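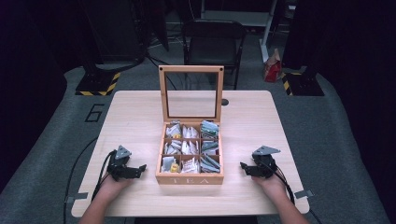 Une boîte en bois à neuf compartiments, garnie de sachets de thé.

Communiqué de presse - décembre

Collus ouvre les candidatures pour sa deuxième saison de salons de thé associatifs

L'association Collus lance un nouvel appel à candidatures auprès des bibliothèques, centres sociaux et maisons de quartier qui souhaitent accueillir un salon de thé hebdomadaire dans leurs locaux. Les dossiers peuvent être déposés dès maintenant et jusqu'à la fin du mois de janvier. Les lieux retenus ouvriront au printemps.

Au cours de la première saison, 2 940 visites ont été enregistrées dans les lieux partenaires, dont 1 865 l'après-midi, entre 14 h et 17 h. Les autres ont eu lieu le matin, un créneau ajouté en cours d'année à la demande des bibliothèques.

Le principe reste le même. La structure d'accueil met à disposition une salle, un point d'eau et une personne référente. Collus fournit le thé, les tisanes, la vaisselle et une formation d'une demi-journée. L'entrée est libre et les boissons sont gratuites. Aucune inscription n'est demandée aux visiteurs.

« Nous avions prévu des séances d'une heure et nous sommes vite passés à trois. Les gens arrivent quand ils peuvent, souvent entre un rendez-vous et un bus », explique Maarja Dambrauskienė, directrice de Collus.

L'approvisionnement est assuré par la maison Bisgaard, négociant en thés et plantes à infusion, qui renouvelle son soutien pour deux ans. La gamme comprendra des thés noirs et verts, un rooibos et quatre tisanes sans théine, dont une verveine cultivée dans la région. Les sachets seront livrés chaque trimestre - les lieux qui préfèrent le vrac pourront le préciser dans leur dossier.

Autre changement, les structures situées dans des communes rurales bénéficieront d'une aide forfaitaire de 852 euros pour l'achat d'une bouilloire, de tables pliantes ou de chaises. Cette aide est versée en une fois, sur présentation des factures.

« Plusieurs petites communes avaient renoncé l'an dernier faute de mobilier. Nous les avons rappelées une par une avant de rédiger le nouveau règlement », précise Dorin Gavrilă, responsable des partenariats.

Les candidatures seront examinées en février par l'équipe de Collus et par Ruth Catterall, représentante de Bisgaard. Une visite des locaux est prévue avant toute décision. Les réponses seront envoyées par courrier électronique, y compris aux structures non retenues.

Le règlement et le formulaire sont disponibles sur simple demande auprès de l'association. Une réunion d'information en ligne aura lieu en janvier à 18 h 30 ; le lien de connexion sera transmis aux structures inscrites.

Contact presse : Leilani Benavides, service communication, Collus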